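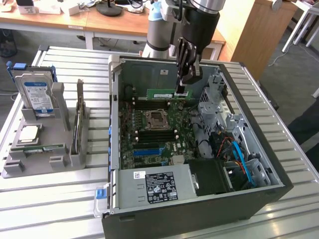 Adeyemi opens parts recovery line for desktop towers at Atthorpe site

3 min read

ATTHORPE, 4/3/26 - Adeyemi, a refurbisher of office computing equipment, has opened a component recovery line for retired desktop towers at its Atthorpe site. The line handles memory, hard drives, and expansion cards taken from machines whose owners have released them for reuse. It accepts full-size and mid-size towers from business customers.

Capacity at opening is 81 towers per shift across two benches. The company has 2,870 units under contract for the first phase, most of them from Lotadis, a records storage firm that is replacing its office computers. The first phase ends in October.

Bench layout

Each tower is placed on its side on a slotted aluminum table with the side panel off, so the board, power supply, and drive cage can be reached from above. Processors are pulled at intake and logged separately. Towers arrive at the bench with the socket empty.

A gray holder stands to the left of the tower. It keeps a hard drive upright at the rear, memory modules flat in slots toward the front, and an expansion card upright to the right of the modules. All parts from one machine stay in one holder until they have been recorded against the asset number of that machine.

"Mixed parts were our largest source of rework," said Garba Iyamu, operations manager at Adeyemi. "A module with no asset number has to be tested from scratch, and a drive with no asset number goes straight to destruction. With one holder per tower we have cut the sorting step to nearly 30 seconds."

Cables and the power supply remain in the chassis during component work. Drives that ship in a caddy are kept in the caddy through data erasure.
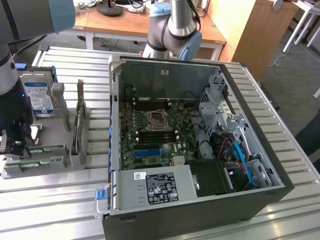

Testing and grading

Memory is tested at rated speed and graded pass or fail. Drives are erased, then read across the full surface. Expansion cards are fitted to a reference machine and run under load. Results are stored in Taninness, the inventory system used at the site, and customers receive a line-item report for each tower.

Parts that pass are refitted to matching towers or sold as tested spares. Parts that fail go to a materials recycler along with any chassis that has a damaged board or bent frame.

Availability

Bookings for the second phase are open to organizations with tower fleets of any age. All-in-one and small form factor machines are not accepted at this time. Collection is quoted separately - pallets must be wrapped, with side panels on and monitors packed apart from the towers.

Press contact: Adeyemi press office, Atthorpe

Sign up for our newsletter to receive company news. You can unsubscribe at any time.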